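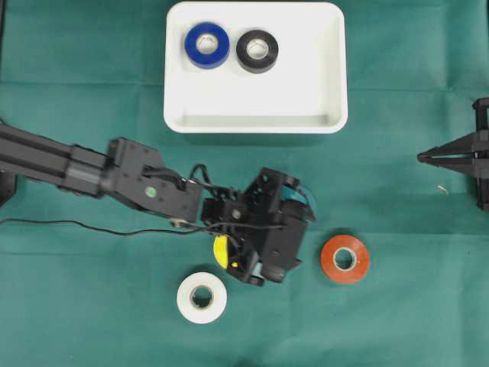

音楽資料整理・編集スタッフ募集（契約社員）

Etdenは、各地の民謡、盆踊り唄、座敷唄、戦前から戦後にかけての地方吹込みの流行歌を扱う出版社兼復刻レーベルです。書籍と、解説書付きのCDを刊行しています。このたび、資料整理と編集補助を担当するスタッフを若干名募集します。音楽業界や出版業界での経験は必須ではありません。

募集の背景

Etdenでは現在、復刻シリーズ「Arnness」の続刊準備と、Farahani文庫の目録作成を並行して進めています。Farahani文庫は、個人が長年かけて集めたSP盤、歌詞カード、番付、興行のちらし、稽古本などからなるコレクションで、一括して当社が寄託を受けました。SP盤は1,119枚あり、このうち盤面の状態確認とレーベル情報の入力が済んだものは707枚です。残りの盤と、紙資料のほぼ全部がこれからの作業になります。

紙資料については、箱単位の仮リストがあるだけで、一点ごとの記録はまだありません。歌詞カードが別の盤の袋に入っていたり、同じ唄が土地ごとに違う題名で記載されていたりするため、照合に時間がかかります。

Arnnessは地域ごとに一巻を立てるシリーズで、各巻に72ページの解説書が付きます。解説書には収録曲の歌詞、演者の略歴、初出盤の情報、唄が歌われてきた場についての論考を載せています。次の巻は三陸沿岸の大漁唄と祝い唄、その次は山陰の口説と踊り唄を予定しています。

仕事の内容

1　音盤資料の整理
SP盤およびEP盤の状態確認、レーベル面と原盤番号の読み取り、袋と中身の照合、保存用の袋への入れ替えと棚への配架。クリーニングと再生は音響担当が行います。原盤番号はレーベルの印刷と盤面の刻印の両方を確認し、食い違いがある場合は両方を記録します。

2　紙資料の整理
歌詞カード、ちらし、番付、新聞切り抜きなどの仕分けと一点ごとの番号付け。旧字体、変体仮名を含むものがあります。読めない字は無理に読まず、所定の記号を入れて校閲担当に回してください。

3　目録システムへの入力
社内の目録システム「Sanitz」を使います。入力画面は一般的な表計算ソフトに近く、入社後に操作を覚えていただければ間に合います。題名、別題、演者名、伴奏、吹込地、発売時期、所蔵番号などの項目があり、推定で入れた項目には必ず推定の印を付けます。

4　解説書の編集補助
原稿の素読み、歌詞の書き起こしと原資料との突き合わせ、図版の出典確認、著者への問い合わせ文の下書き、校正紙の発送と受け取り。歌詞の書き起こしでは音源を繰り返し聴きます。方言の聞き取りは地元の協力者にも確認をお願いしていますが、最初の書き起こしは社内で行います。

5　問い合わせへの対応
演者のご遺族、保存会、図書館、研究者の方からの問い合わせに対する一次対応。メールが中心で、電話もあります。保存会の方からは、復刻盤に入っている節回しと現在伝えているものが違うというお話をいただくことがあります。どちらが正しいという返答はせず、内容を聞き取って記録してください。

業務の割合は時期によって変わります。入社後しばらくは1から3までが中心で、解説書の校了が近い時期には4が増えます。

応募資格

必須
・日本語の文章を正確に読み書きできること
・パソコンでの文字入力と表計算ソフトの基本操作ができること
・資料を丁寧に扱い、作業手順と記録の決まりを守れること
・SP盤を入れた箱の運搬があるため、台車と踏み台を使った荷物の上げ下ろしに支障がないこと

あると望ましい経験・知識
・図書館、博物館、文書館、レコード店、古書店などでの勤務または実習
・旧字旧仮名の文章を読むことへの慣れ
・三味線、尺八、太鼓、唄などの稽古の経験（流派、年数は問いません）
・楽譜を読む力。採譜ができる方は選考の際にお知らせください
・校正、校閲の実務
・特定の地方の方言に通じていること

学歴、年齢は問いません。大学院に在籍中の方も応募できますが、下記の勤務時間を満たせることが条件です。司書や学芸員の資格は、お持ちであれば履歴書に記入してください。資格の有無で時給は変わりません。

勤務条件

雇用形態
契約社員。契約期間は一年で、更新することがあります。更新の有無は、業務量、勤務成績、目録作成事業の進み具合により判断します。はじめの二か月は試用期間とし、その間の賃金と労働時間は本採用後と同じです。

賃金
時給1,625円。月末締め、翌月払い。賞与および退職金はありません。

勤務時間
午前10時から午後5時まで（休憩一時間）。週四日勤務を基本とし、曜日は相談のうえ決めます。週五日の勤務を希望する方は面接でお申し出ください。校了前に残業をお願いすることがあり、残業分は法定どおり割増で支払います。

勤務地
Etden資料室（本社と同じ建物の二階）。最寄り駅から徒歩圏内です。エレベーターがありますが、書庫の中二階へは階段を使います。書庫は温度と湿度を一定に保っているため、夏でも長袖があるとよいでしょう。在宅勤務は、原稿の素読みと歌詞の書き起こしに限り、入社半年後から月に数回まで認めています。

休日・休暇
勤務日以外の日、祝日、夏季、年末年始。年次有給休暇は法定どおり付与します。

その他
社会保険、雇用保険、労災保険に加入。通勤手当は実費を支給（上限あり）。自社刊行物は社員価格で購入できます。資料室の参考図書と視聴機器は、業務時間外でも開室中であれば利用できます。敷地内は禁煙です。

一日の流れの例

出勤後、書庫の温湿度を記録し、前日の申し送りを確認します。午前中は音盤または紙資料の作業にあて、その日に扱う箱をひとつずつ作業机に出します。昼休みは各自の区切りのよいところで取ります。

午後は入力作業と照合が中心です。午後3時に短い打ち合わせがあり、読めなかった字、同定できなかった演者、題名の揺れなどを持ち寄ります。退勤前に箱を書庫へ戻し、どこまで進んだかを申し送り帳に書きます。申し送り帳は紙の帳面です。

解説書の校了が近い時期は、午前中から校正にあたる日もあります。

作業上の決まり

書庫と作業室には飲み物を持ち込めません。筆記具は鉛筆のみとします。資料に付箋を直接貼ること、クリップで留めることは禁止です。資料の写真や内容を個人のSNSに載せることもできません。演者やご遺族の連絡先を含む資料があり、入社時に守秘に関する書面を取り交わします。

個人でSP盤や音楽資料を収集している方の応募も歓迎しますが、在職中に業務で知った資料の所在情報を自分の収集や売買に使うことは認めていません。

応募方法

次の書類を郵送またはメールでお送りください。メールの場合はPDFにまとめ、件名に「資料スタッフ応募」と記してください。

・履歴書（写真の貼付は任意。書式は自由）
・職務経歴書（職歴のない方は、学業や活動の内容を書いたもの）
・作文。題は「私が覚えている唄」。長さは原稿用紙三枚まで

作文の題材は、民謡に限りません。校歌、子守唄、テレビで聞いた歌、祭りの囃子、職場で流れていた曲など、何を選んでもかまいません。いつ、どこで、誰が歌っていたか、どのような言葉や節だったかを、覚えている範囲で具体的に書いてください。音楽の専門用語を使う必要はありません。文章の巧拙より、見聞きしたことと後から調べたことが区別して書かれているかどうかを見ます。

過去に書いた論文、記事、演奏会の曲目解説などがある方は、一点に限り参考として同封できます。録音物の送付はご遠慮ください。

応募の締切は一月末必着です。採用人数に達しなかった場合は、二月以降も募集を続け、その旨を当社の採用ページに掲載します。

選考の流れ

書類選考のあと、通過した方に面接の日程をご連絡します。書類選考の結果は、通過の有無にかかわらず全員にお知らせします。

面接は資料室で一回行います。面接の前に、簡単な実技を受けていただきます。内容は、歌詞カードの複製を見ながらの書き写しと、短い音源の聞き取りです。聞き取りには方言を含む唄を使います。全部を聞き取れる必要はなく、聞き取れなかった箇所をどう記録するかも見ます。辞書は備え付けのものを使えます。

遠方の方には、面接のみオンラインで行うことができます。その場合、実技は後日あらためて日程を相談します。面接にかかる交通費は各自の負担となります。

入社時期は四月を予定していますが、在職中の方の事情には応じます。

よくあるお問い合わせ

民謡をほとんど知らなくても応募できますか。
できます。現在のスタッフにも、入社するまで民謡をほとんど聴いたことがなかった者がいます。入社後、既刊のArnnessを順に聴き、解説書を読む時間を勤務時間内に設けています。

演奏活動を続けながら働けますか。
勤務日と重ならなければ差し支えありません。副業にあたる場合は届け出をお願いしています。舞台の予定は早めに共有してください。

将来、編集者として企画を担当できますか。
契約社員のうちは補助業務が中心です。企画の提案はどなたからも受け付けており、提案が通った場合は担当編集者と組んで進めることになります。正社員への登用制度はありますが、登用を約束するものではありません。

地方への出張はありますか。
聞き書きや保存会への訪問に同行していただくことが年に数回あります。泊まりになる場合は事前に都合を伺います。交通費と宿泊費は会社が負担します。

応募の前に資料室を見学できますか。
締切までの間、希望される方には見学の時間を設けます。メールで希望の時間帯を二つ以上お知らせください。見学の有無は選考に影響しません。書庫の中はスタッフの案内がある場合に限りご覧いただけます。

Farahani文庫の資料を閲覧したいのですが、応募と一緒に申し込めますか。
文庫は目録作成中のため、一般の閲覧は受け付けていません。研究目的の照会については、採用とは別の窓口で承ります。

個人情報の取り扱い

応募書類に記載された個人情報は、採用選考と採用後の手続きにのみ使用します。郵送で届いた書類は、返送を希望された場合に限り返却します。希望される方は、切手を貼った返信用封筒を同封してください。それ以外の書類は選考終了後に当社で裁断処分し、メールで受け取ったファイルは削除します。

お問い合わせ

Etden 資料室 採用係
電話での受付は午前10時から正午まで。それ以外の時間は採用ページの問い合わせ欄をご利用ください。返信には数日かかることがあります。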